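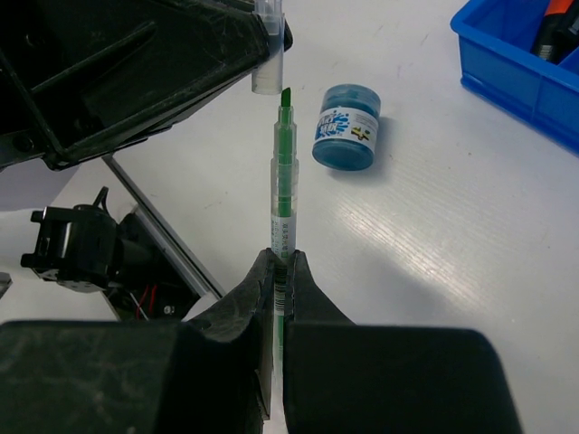
Manju Rastogi told us that her pupils read a comment in green before they looked at the grade, and that with red they went straight to the grade and often stopped there. Two other teachers at Grunari said much the same. At Trolon the view was that pupils soon learn what any colour means, and that the wording of the comment matters far more.

We collected 116 marked essays from the four schools (Grunari, Trolon, Sastry and Daris) in May. Of these, 69 were marked in green and the rest in red. Teachers used whichever colour their school already required, so colour and school cannot be fully separated in what follows. Essays marked in both colours were left out.
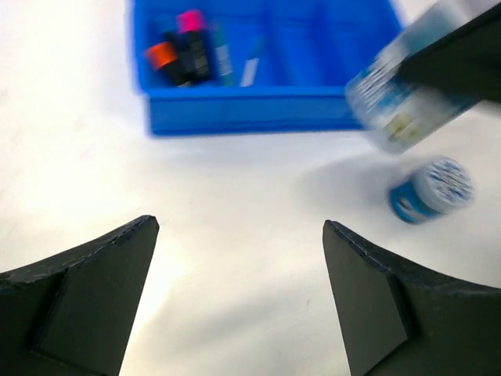
Figure 2. Bare tabletop, close view.

Comments were sorted by whether they praised, corrected or asked something. Two readers did this separately and then settled their differences by discussion. Single ticks, underlining and spelling corrections were not treated as comments. Where a sentence did more than one job ("Good point, but where is your source?"), it was placed under the last thing it asked the pupil to do.

Green comments were longer and more often put as questions. The difference was clearest at Sastry, where the marking policy asks teachers to end with a question whatever the pen. At Daris it was slight. Pupils were then given one lesson at their usual tables to revise the essay, with no help from the teacher.
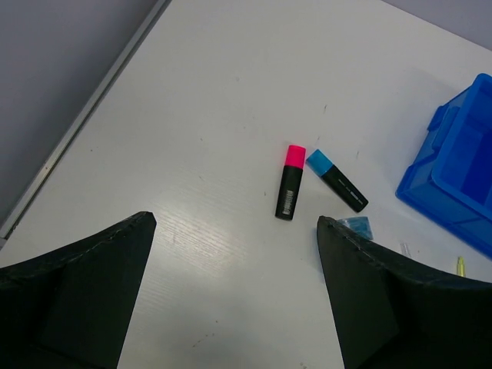
Figure 3. White tabletop with faint wood-grain texture and grey trim at the edge.

Nine pupils made no changes at all, and their essays came from both groups. Among the others, most changes were to single words. Longer changes nearly always followed a question in the margin, and this held for red as well as green. We therefore find little support for the claim that colour alone alters how pupils revise. 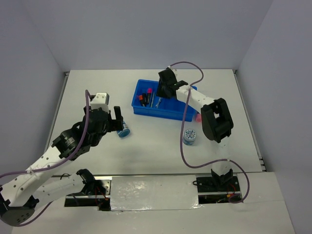

4.3 Pupils' accounts of marking

Pupils were interviewed in pairs after the revision lesson. Most could recall the colour of the pen, but few could repeat a comment in the teacher's words.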